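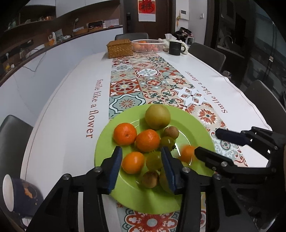

Where did the dining room money go this spring? Most of it went to fruit and to the long table, and I'm very happy to tell you about both.

Hi Halyna, and hello to everyone at Galdale who reads these. July 2018 already! I promised a proper report on the shared meals project at Marchuk House before the summer break, so I've poured a coffee and I'm going to go through it all in one sitting.

The grant was 3,712 dollars and we started spending it in April. The biggest single cost was the dining table, and I know you had doubts about buying one long one when we could have had several small ones (I had them too, for a week or so). I'm so glad we stuck with it. It's white, with rounded corners, which matters a lot when people come past with walkers, and it has that patterned strip down the middle, all red and orange and teal. Vira Ostapchuk picked it out. Half of the residents thought it was too loud at first and now they argue over who gets to sit where the colors are best.

Then the fruit. We used to put out cookies between meals and the fruit stayed in the kitchen, where people had to ask for it. Now there's a big round lime-green plate on the table and whatever came in that morning goes on it. Mandarins are the runaway favorite, easy to peel and not too big. Pears do well if they're ripe, and get ignored completely if they're hard, so Rizwan Warraich keeps them back in the kitchen for a few days first. We try to mix the sizes and colors, with small brown and green ones tucked in between the oranges. People pick things up and ask what they are, and then you've got a conversation going between two residents who haven't said much to each other since winter.

Attendance next. We have 37 residents signed up for the shared afternoon table, which is more than I wrote in the application. Not all of them come every time, and the hot spell kept a few people in their rooms. Mabli Phillips has been keeping the sign-in book and I'll send you copies of the pages with the receipts.

Some things haven't gone so well. The first supplier, Warnine, was late on four deliveries and we ended up running to the grocery store and paying full price, so the food line is a bit over what we planned. We've switched to Notel and they've been fine so far. We also go through a lot more paper cups than I budgeted for. I'd like to get real cups, but then somebody has to wash them, and the kitchen is stretched as it is. Oleksandra Yurchenko is looking into a second-hand dishwasher and will have a price for me soon.

I haven't spent the money set aside for chair cushions yet. The ones we tried slid around on the seats, and I'd like to hold that amount over until the fall, if that's okay with you. Could you let me know whether it needs a formal letter or if an email will do?

Still to do: a winter fruit list (Vira wants more pears, Rizwan wants fewer), a second large plate for the far end so people don't have to reach or pass things down, and a short survey in bigger print than the last one.

Come and have a mandarin with us when you're next in town. Afternoons are best, and you don't need to call ahead.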